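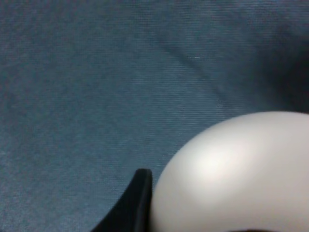 Aroha Goodwin wrote to me that a tablecloth on an ordinary morning is "just laundry with ambitions," and I laughed, and then I got a bit cross. I love a cloth on the breakfast table! My grandmother in Odarbridge put one down every day of her life, toast or no toast, and I've done it for 19 years now.

You sit longer, for one thing. My kids used to eat standing at the counter like horses. Put a cloth down and they pull out a chair (grumbling, sure, but they pull it out). 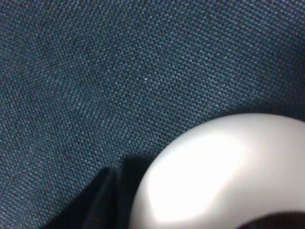
Dark teal, close up. Hides coffee very well.

People say they don't have time. I don't buy it. We find time to scroll through 13 kinds of oat milk, and a cloth takes a few seconds to shake out over the back step.

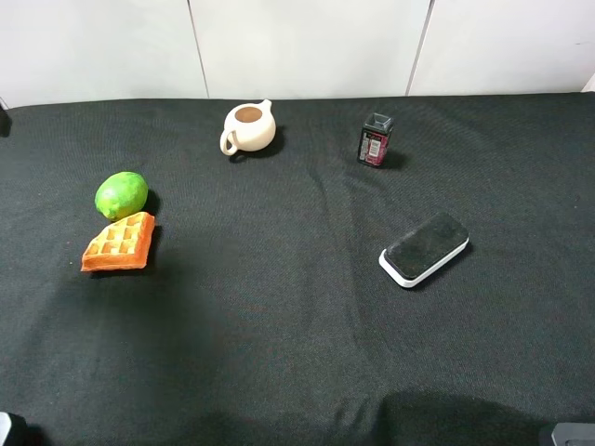 Ruairi Crichton thinks it's all for show, and that a good meal on a bare table beats a bad one on linen. Well, yes. But who's offering me that choice? Most mornings it's the same waffle either way, and I'd like mine with a little ceremony.

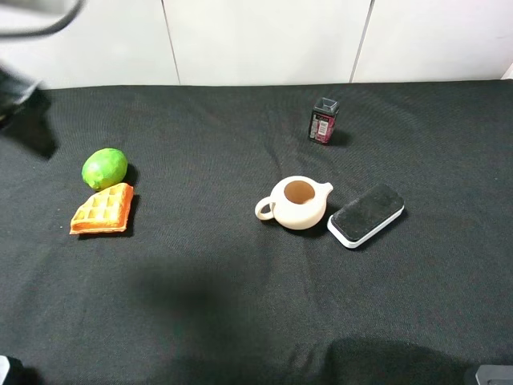
One reader told me she irons hers in October for the whole winter and stacks them by the stairs. I don't iron. I've never ironed a tablecloth and I'm not starting now.

We use cookies to improve your visit. By continuing to browse you accept our cookie policy. OK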